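Dundanow Household Help Community
Kitchen and Pantry > Fruit and Vegetables

Moving fruit from bags to a shared tray
Posted by Flesudura_Kitchen on Sunday, April 22, 2018

Our office provides fresh fruit for staff. The fruit is delivered in thin plastic bags and is transferred to a plastic tray on the counter. We have received complaints that the apples become mealy and that the avocados are either hard or spoiled. The budget is 50 dollars per delivery, and we would like to waste less of it. Please advise on the following points. Should all of the fruit be taken out of the bags at once? May apples, mangoes, limes and avocados share one tray? Is it necessary to wash the fruit before it is set out?

3 replies

Tan843
Member, 1504 posts

Remove the fruit from the bags on the day it arrives. A closed plastic bag holds moisture against the skin, and mold will begin at any bruise. The exception is fruit that you intend to keep in the refrigerator, where a loosely open bag is acceptable.

Regarding the shared tray, ripe apples and mangoes release ethylene gas, which speeds the ripening of avocados placed near them. A mixed tray is suitable if the fruit will be eaten within two or three days. For a longer period, please keep the apples and limes refrigerated and bring out a small quantity each morning. Avocados and mangoes should remain at room temperature until they yield slightly to the thumb, and may then be refrigerated.

Fruit should be washed shortly before it is eaten. If your office prefers to wash it in advance, dry each piece fully with a clean towel before placing it in the tray. Arrange the fruit in a single layer. Soft fruit should not be placed under apples.

pantry_desk_300
Member

We leave ours in the bag and have had no complaints. Limes last a long time in any case.

Daltadex Facilities
Contributor

We agree with the first reply on most points. Our own practice is to empty one bag at a time and to inspect each piece as it is moved. Any piece with broken skin is set aside and is not added to the tray. The tray itself is washed with dish soap every Friday and dried before it is refilled. A raised rim is recommended, as round fruit will otherwise roll off the counter.

Cut fruit should be stored separately in a covered container in the refrigerator.
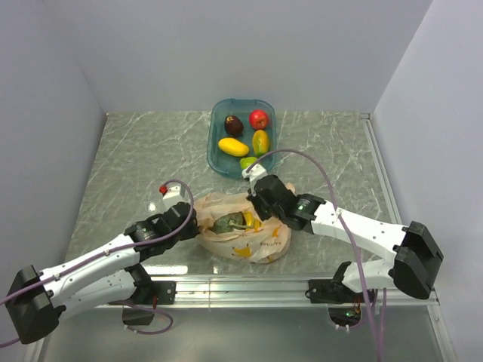

Whole fruit in a single layer in a rimmed tray, with more still in the bag.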